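Workstation teardown and rebuild - bench inspection checklist
Checked by: Esperanza Quintanilla
Date: 7 Aug 2024
Asset tag: 1247
Location: Lellari refurb room, bench 2

1. BEFORE OPENING
Power cord out, power button held down after. OK
Wrist strap on and clipped to bare metal. OK
Strap tester. OK - clip is getting weak, order another from Groltus
Drinks and food off bench. OK
Side panel off, screws in the magnetic dish. OK
Tower laid on its side, stable, doesn't rock. OK

2. BOARD AND SOCKET
Capacitors, no bulging or leaks. OK
Retention frame sits square, lever moves freely. OK
White latch clips on the empty slots, none cracked. OK
Memory pushed all the way down both ends. OK

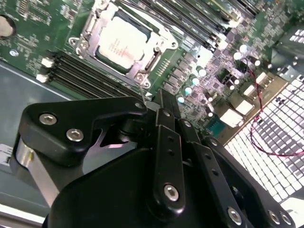

Loose screws under board: none found, tipped and listened. Standoffs tight. Battery reads fine, leave it in. Dust at rear vents, blew out, canned air only. Do NOT use the shop vac on these, static.

3. PROCESSOR
Power off before lever is touched. OK
Hold by the edges only, no fingers on contacts. OK
Old paste cleaned off with wipes, both faces of the joint. OK
Marking checked against work order, Xeon E5 family. OK
Goes in a tray when out of the socket, never flat on the bench. OK
Corner marks lined up before it drops in. No pushing. OK

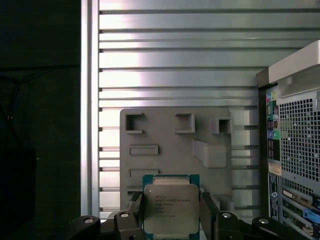

What if the lever needs a lot of force to close?
Stop, open it back up and reseat the chip. Some resistence at the end of travel is normal, grinding isn't. Check for bent pins with the loupe before a second try. If any are bent, tag the board and put it on the red shelf.

4. CABLES AND CAGE
Power cables clear of every fan. OK
Data cables not pinched under the drive cage. FIXED - one was tight, rerouted
Blue handle on drive carrier clicks home. OK
Stamped edges on cage, burrs. NOTE - one sharp corner, filed it. Wear the cut gloves anyway
Expansion slot clips, all closed. OK 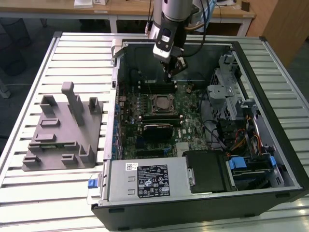 Ákos Boros: can we get a line for the carrier handles being cracked, not just clicking? I had one snap in my hand last time and the check sheet said OK.

Fair. Will add for the September version. Until then write it in under section 4.

5. HEATSINK
Base wiped, no lint. OK
Light scratches fine, gouges not fine. OK
Fresh paste, small dot in the middle. OK
Screws in a cross pattern, few turns each. OK

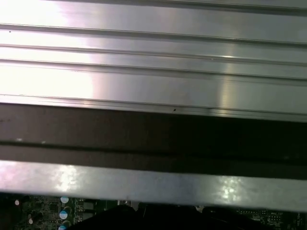 Don't reuse a sink that's been dropped, even if it looks flat. Savis paste only, the other tube is expired and shoud be in the trash already.

6. CLOSE UP
Tool count matches dish and rack. OK
Panel on, latch holds. OK
Boot test, fans spin, no beeps. PENDING - monitor is over at Réka Orbán's bench
Label on top, not on the vent. PENDING

Sign off when both pendings are cleared. E.Q.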